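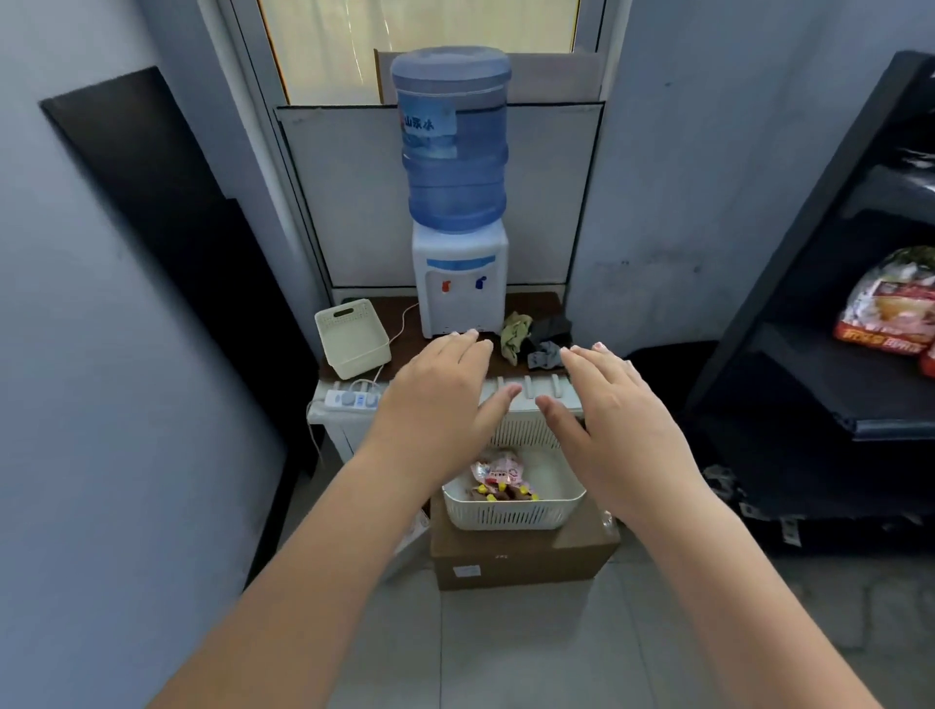

Both hands at the rim of a snack basket, water dispenser on the table behind. Head view.

Plalano Head Camera Unit
Setup, care and spare parts

Odukoya Automation
Page updated November 5, 2018

The Plalano is a head-worn camera unit for recording two-handed work that a two-arm robot will later be trained on. It records what the hands do from the wearer's point of view. The same camera module fits the head bracket of the Dusness two-arm robot, so recordings from a person and from the robot share one field of view.

Weight with band: 157 g
Cable: 400 cm, detachable at both ends
Recording time on one battery: eight hours
Recordings held in memory: 50
Supplied with: head band, camera module, battery, cable, lens cloth, tilt gauge, two spare forehead pads

Fitting the band

Loosen the rear dial fully before putting the band on. The forehead pad sits just above the eyebrows and the camera module sits on the center line. Tighten the dial until the band stays put when the wearer looks down at the floor and back up. If it slides, change the pad before tightening further. A worn pad is the usual cause.

Clip the cable to the back of the collar and leave a loop of slack at the neck. A cable that pulls will turn the camera to one side over a long session, and the wearer rarely notices.

Setting the tilt

The module tilts in clicks. Use the gauge for the first setting, then check it on the live view with the wearer standing where the work will be done. Both hands should be in view when they reach for the nearest object, with the forearms coming in from the bottom corners.

Low targets need more tilt than tabletop targets. A basket standing on a carton on the floor, in front of a table, is a good check – the wearer should be able to reach to the rim with both hands and keep the fingertips well inside the view. Set the tilt for the lowest object in the task and leave it there. Do not change it partway through a set of recordings.

Lighting and background

Ordinary rooms are suitable. Shelves, cloths, power strips and cords can stay where they are, and for most training sets they should. Watch for a bright window behind the work. The exposure is set automatically when recording starts, so have the wearer face the work area for a few seconds before pressing the button. Shiny wrappers and clear plastic bottles may show glare, and moving a lamp to the side usually takes care of it.

Matching the robot

When the module is moved to the Dusness bracket, run the alignment routine once from the service menu. Place the printed target flat on the table in front of the robot and keep the arms parked. The routine stores a separate offset for the bracket and does not change the settings for the band. It has to be run again after any knock to the bracket and after a lens cover is replaced.

Care

Wipe the lens cover with the dry cloth before each session. Fingerprints come off with a drop of lens cleaner on the cloth, never on the module. Wash the band by hand in cool water with the module and battery removed. Forehead pads are not washable.

Store the battery half charged if the unit will not be used for a month or more. Check the contacts for dirt when it goes back in.

Faults

Picture drifts to one side: cable slack too short, or rear dial loose.
Tilt will not hold: worn click ring. Replace as a set with the spring.
Recording stops early: memory full, or a cable plug not seated. Push until the collar clicks.
Soft picture in one corner: lens cover fitted crooked. Remove the two screws, reseat and tighten evenly.

Spare parts

Forehead pads, pack of eight
Click ring and spring set
Lens cover with screws
Battery
Cable, 400 cm

The click ring was changed in January. Rings from the older type fit the current module – the spring does not, so state which type you have when ordering.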